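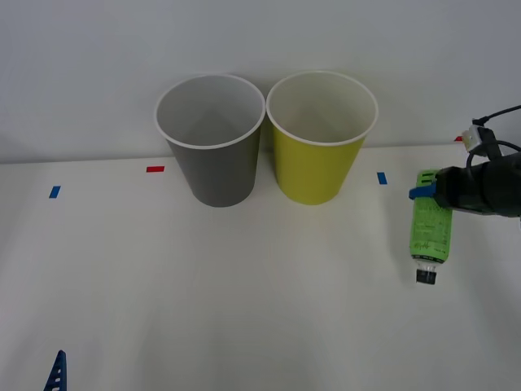 The cups-and-bottle station: gray cup, yellow-green cup, bottle held cap down by the right arm.

Stukalum Counter Set

README, release 2, July 2021
Maintainer: Obaidul Biswas, Clasano

What is in here

Stukalum is a set of recorded episodes of two robot arms doing small counter jobs: moving cups, picking up bottles, putting things back where the next person expects them. We made it at Clasano, where the same jobs are done all day by the people who run our tasting counter. The release holds 831 episodes. Of these, 116 are set aside for testing and should stay out of training.

We also kept notes on how the work at the counter changed once the arms arrived, and those notes ship with the data. I think they are the best part! If you only came for the recordings, skip to "Files", but please come back.

The station

A white table against a pale wall, with two paper cups near the middle and short strips of red and blue tape on the tabletop. The tape strips are placement guides. They can be covered by an arm or a cup at any point in an episode, so don't write code that expects to find every strip in every picture.

The fixed view does not always hold both arms. In the picture at the top, the right arm is well in view with its black gripper body and blue finger, and the other side shows only a notched blue tip at the lower left. If you crop, crop late. A few early users trimmed the bottom of the picture and lost that tip without noticing.

Label text on bottles is often too small and blurred to read. Treat labels as color, mostly. The green one is easy to find against all that white, and it has turned out to be a nice first target for people new to the set.

Who did the work

Every episode was guided by someone from the counter team. We tried it first with engineers at the controls, and the motions were fine but slow in odd places. Then the counter staff had a go, and wow – they knew how to come at a cup with another cup right beside it, and they knew when to stop fussing. We threw out the engineers' recordings and started again. None of them are in this release.

Guiding time is paid at the normal counter rate and is part of the shift. It was extra time at the beginning, tacked on after closing, and the team told us plainly that this was a bad deal. They were right and we changed it.

What changed at the counter

Less reaching and carrying for the people on shift, more setting up and checking. For some that is a welcome trade. One colleague with a sore shoulder asked to stay on the station full time and now writes most of the episode notes. Another tried it for 3 weeks and went back to the counter, which she likes better for the talking. Both choices are open to everybody.

The arms have not taken over a shift. They handle resets during quiet hours, and a person sets out the table and has the say on when to stop. New starters still learn the whole job by hand before they guide an arm. We argued over that rule for a while and I am glad it stayed.

What we have not solved: noise near the seating, and who gets called when a run stops halfway. At present it is whoever stands closest, and that is not fair on them.

Files

episodes – the recordings, one folder per episode
notes – plain text written by the guide after each episode, lightly edited for spelling
splits – the training and test lists
saludo – the small viewer we use, which plays a recording with its note beside it

Saludo needs no setup beyond unpacking. The older viewer, Nuseo, still opens release 1 but will not read the new notes.

Known problems

Notes vary a lot. Some guides write a line, some write a page. We left this alone.

Camera height was adjusted between releases, so don't mix the two without checking.

Cup colors are not balanced across the set. Gray and yellow-green come up far more than anything else.

Good uses and poor ones

Good: learning to place and pick up light objects, studying how skilled people guide an arm, teaching. Poor: timing or ranking workers. Guide names have been removed from the notes, and we ask you not to try to work out who is who.

Next

Release 3 is planned for December, with more bottles and, if the team agrees, short interviews. Corrections are very welcome. Send them to Obaidul with the episode folder name in the subject line.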